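Fornolo Hospitality Skills Program
Table and Tray Service, Unit 4: Assembling the Single-Cover Tray

Scope

This unit covers the tray for one hot item served in a bowl: soup, porridge, stewed fruit. Multi-course trays are treated in Unit 8. Read the section on surface preparation before the practical, as it will not be repeated at the bench.

Terms used

Cover: the set of ware laid for one guest.
Underliner: the saucer or small plate carried beneath a bowl. Some suppliers, Nestden among them, list it as a "stand." The two words mean the same item.
Well: the flat interior of the tray, inside the rim.
Landing side: the side of the tray nearest the guest when it is set down. It is fixed before loading and does not change afterward.

Surface preparation

Trays are loaded on a flat, level surface. A white work board is preferred, as crumbs and drips show against it. Wipe the board first and the tray second. Use separate cloths.

Place the tray with its long side parallel to the front edge of the board. Allow a clear working area to one side for the bowl and underliner. Ware is made up in this area and moved to the tray as a unit or in pieces, depending on the method in use (see below).

Matching ware

Bowl and underliner must come from the same pattern. With rimmed patterns, compare the line on the bowl with the line on the underliner. A worn or broken line is a reject even when the piece is sound. Chips at the foot of the bowl are found by touch, so run a finger around the foot before stacking.

The bowl is centered on the underliner by eye. An off-center bowl moves when the tray is tilted, and the usual result is a spill at the first doorway.

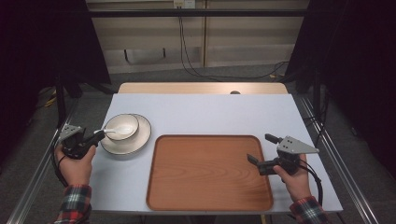
Two methods are accepted for the transfer.

Method A, unit transfer. The underliner is lifted with the bowl and spoon in place and set directly into the well. One movement is needed. The spoon may swing, and its handle must be checked against the tray rim once the ware is down.

Method B, piece transfer. The spoon is removed first, then the bowl and underliner are moved, and the spoon is laid last. Slower, but required for filled bowls and for any spoon whose handle extends past the underliner.

In the practical, students perform Method B first with empty ware. Method A follows when the spoon can be removed and laid without contact against the bowl rim.

Position in the well

For a single bowl with no side items, the underliner goes in the center of the well. With a side item, shift the underliner toward the landing side and keep the heavier piece nearer the carrier's body.

The spoon is laid to the right of the underliner, handle toward the landing side. It is not left standing in the bowl for service. For left-handed guests, mirror the layout if the order slip says so.

Wooden trays

Wooden trays are quiet and do not need a liner for dry service. Their faults are as follows. The finish wears first at the corners, where trays are stacked. A low rim holds back sliding ware but will not contain a spill of any size. Standing water marks the finish. Do not soak. Wipe, dry at once, and store on edge. The Trelent rack takes 18 trays; do not load it beyond that number.

A tray that rocks on the board has warped and is withdrawn.

Common errors in assessment

Tray turned after loading, so that the landing side is wrong.
Spoon gripped by the bowl end.
Underliner set against the tray rim, leaving no room for the fingers when it is lifted out.
Board not wiped between attempts.

Timing

An empty-ware tray should take roughly 18 seconds by Method B. Time is recorded but not graded in this unit.

Preparation for Unit 5

Bring the completed ware inspection sheet. Read the Quintero handout on carrying grips, first section only.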